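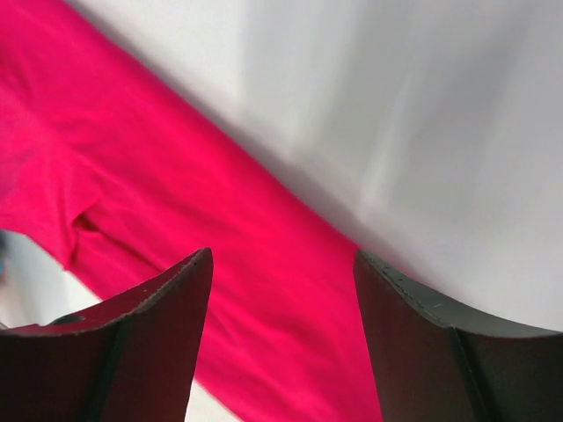 Pink fabric laid out at Sindau

Grants > Small Projects > Dillura Towel Reuse > Progress Report

Hello again from Dillura! This is our second report on the Grovine grant, and it covers everything up to 14 April 2019. The short version is that the towels are moving, the budget is fine, and I have learned far more about hems than I ever planned to.

When I last wrote we were still waiting on the big delivery from Hodoroagă. It came in March, all in one go, and for a while you could hardly get through the door at Sindau for bags. We have now sorted 1,129 towels. Most went straight into the "good to go out again" pile, a fair number need mending, and 187 were too thin for anything except cleaning cloths (those have been cut up and bagged, so they still count as reused in my book).

Color sorting has been slower than I promised you. I had penciled in whites, darks and brights, which sounded fine until the pinks showed up. Is a really strong pink a bright, or does it go in with the reds? We test-washed a few with an old white pillowcase and the pillowcase came out the color of strawberry milk, so now the strong pinks and reds get their own load. It adds a wash to every round and I've moved a little money from packaging to detergent to cover it. I hope that's all right — the total hasn't changed.
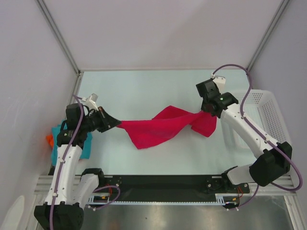 Folding is where I'd really like to spend the rest of the spring. A stack of badly folded towels falls over, takes up twice the shelf and looks like a jumble sale, and the places we supply do notice. The trouble usually starts before the first fold, when a towel is picked up by its ends with a turn still in it. You get what the red-pink one is doing: a narrow twist toward one end, folds bunched up at the other, a saggy middle and a corner drooping toward the table. Fold it like that and the crease runs crooked all the way through. So our new rule is shake, lay flat, smooth out from the middle, and only then fold. It feels slower, but we do much less refolding and I'm very pleased with the shelves this month!

Mending is behind. We have 10 bundles waiting and the thread we ordered was the wrong weight, so it went back. I've left the mending line in the budget open until the replacement arrives.

Still to do before the next report:

- finish the mending bundles
- send out the 5 mixed boxes already promised
- buy more shelf labels, the washable kind
- write up the folding steps on one page for the wall

Receipts are in the usual folder, and the detergent ones are at the back.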